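Ticket 1848
Subject: Register of members' interests shows wrong dates and a missing declaration
Product: Gindex (public register search)
Raised by: Marcus Baptiste, Erkden council democratic services
Priority: High, lowered to Normal, put back to High
Status: Open, awaiting supplier

Opened Monday, February 24, 2025

A local reporter rang this morning to ask why Councillor Dudás has no declared interest in Brakemeck, given that he voted on the Brakemeck lease in November. He did declare it. I have the signed form in the cabinet behind me, stamped as received before the meeting. I also have the minutes, which record him stating the interest out loud and staying in the room to vote, which the monitoring officer had said he could do.

None of that is on the public register. Search for his name in Gindex and you get his house, his allotment and his union membership. Search for Brakemeck and you get no results at all.

Please find out where the entry went. Please also tell me whether anyone else's has gone the same way, as I will be asked that by lunchtime.

Supplier reply 1

Thank you for contacting support. We have checked the service and all systems are running normally. This sometimes happens when a browser holds an old copy of a page. Please clear your cache and try again. We have set the priority to Normal.

Marcus Baptiste

I have cleared the cache. I have also tried two other browsers, my own phone, and the public terminal in the library. The reporter has presumably not been sharing my cache either, and she sees the same thing. Please put the priority back.

Supplier reply 2

Priority restored. We have looked at the record for Cllr Dudás and can see no declaration naming Brakemeck. Could it be that the form was never entered?

Marcus Baptiste

It could be, and that was my first thought too, so I looked. The audit log on our side shows the entry being created, then approved by the monitoring officer the next day. I have attached the export. The log gives the entry a number. Put that number into your admin search and tell me what comes up.

I would be careful about suggesting in writing that the form was never entered. These tickets can be asked for under freedom of information, and "council forgot" is a different story from "software lost it".

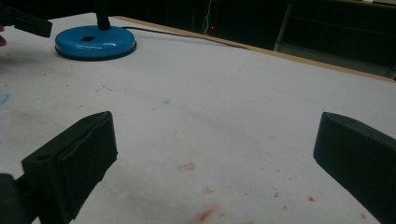 Supplier reply 3

We have found the entry using the number. It is held in the database but is not marked as published. Our view is that a user at the council must have unpublished it.

Marcus Baptiste

Which user? The log would show it. There is no unpublish action against that entry by anybody, including the two of us who have the right to do it.

I did some testing of my own over a sandwich. I made a dummy declaration on the training site and pasted in the full text from the Dudás form, which is long, as he is a thorough man and his solicitor is more thorough. It saved without complaint. It was approved without complaint. It never appeared in the search. I then cut the text down bit by bit. At 4000 characters it appears. One more character and it vanishes, with no warning to anyone.

So my guess is a length limit on the public side that the admin side knows nothing about. I'd like that confirmed by a person who has looked at the code – I have had enough of "must have".

The dates look like a separate fault. Every entry on the register shows the day the page was last rebuilt in place of the day the interest was declared. Under the rules members get 28 days to declare, so on the face of it half the chamber is now late.

Supplier reply 4

Our developers confirm a limit in the public index. Entries over it are skipped. A fix is planned for the next release. The date display is working as designed.

Marcus Baptiste

Then the design is wrong. The column heading says "Date declared".

"Next release" is not a date. What I need today:

1. A list of every skipped entry for Erkden. By my own check against the paper forms there are 5, from three different parties, but I want your list to compare with mine.
2. The Dudás entry made visible by hand.
3. A short written statement of the fault that I can give to the press office, with no mention of caches.

In the meantime I have put a scan of the form on the council's news page, and the reporter has been sent the link. She has asked whether the fault was known about before the lease vote. I have told her I don't know, as I don't. Do you?

Supplier reply 5

We have passed your question to the account manager. Item 2 is now done. Items 1 and 3 are in progress.

Marcus Baptiste

Item 2 checked and the entry does show, dated today. See above about dates. Leaving this open.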